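November 1, 2008. Trade policy notebook, sanctions file

Read the Totier brief on the plastics tariff twice. The claim is that the threat of retaliation alone moved the other side back to the table in June. I don't buy it. The talks had been scheduled before the list was published, and Waltraud has the letter setting them up. What the brief calls pressure looks to me like two governments keeping an appointment.

Their model takes 1,015 customs lines and drops everything under 500 shipments a year. That removes most household goods, where the small exporters are. Asked Mattes for the run with those lines put back in. He has it half done, stuck on the codes for boxes and cases, which changed between editions.

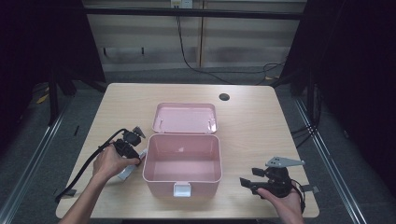 Pink storage box, lid open, latch at front.

Lunico says 10 percent on finished plastic goods would be "painless" for consumers. Painless for whom? Their survey had 100 replies, all from importers, and the question came after a paragraph telling them how to feel about it. Gisela thinks we should cite it with a warning. I'd leave it out.

Angelica pointed out that neither paper mentions the suspension clause. Fair. If the treaty lets either side walk away, the tariff list is mostly for the newspapers. Need the full text of the clause, not the ministry summary, which skips the notice period.

To do:
Mattes: rerun with small lines in
Waltraud: copy of the scheduling letter
me: clause text, then redo section 2

Imke wants a draft anyway. She can have section 1.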